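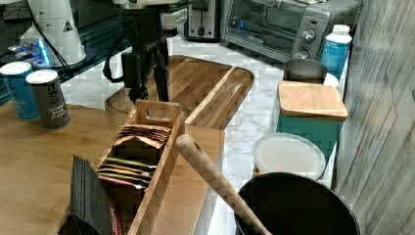 Règles de poste – cuisine d'essai Himatach

Galerie tenue par l'équipe Wedaso. Les consignes valent pour tout bras en service près d'un plan de travail.

Avant chaque série, pince au-dessus de la planche, doigts vers le bas. Le câble garde sa boucle.

Planche posée à plat sur le plan, un peu de biais. Les bocaux et boîtes restent au fond, côté mur.
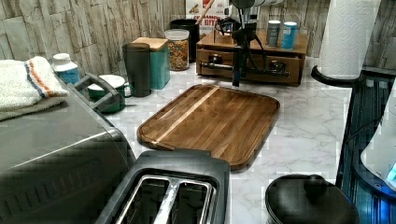

Faut-il refaire le zéro après chaque arrêt d'urgence ?
Oui, et on le note au registre avant de relancer. Le nôtre compte environ 2 000 lignes.

Bras dégagé, on vérifie le plan : grille-pain devant, rouleau d'essuie-tout à droite, marbre libre entre grille-pain, planche et marmite. 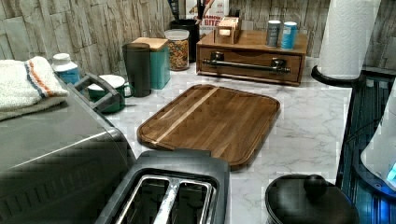

Fiches à télécharger

Fiche 166 – arrêt et reprise
Fiche 2183 – passage des câbles (relue par Ó Riain)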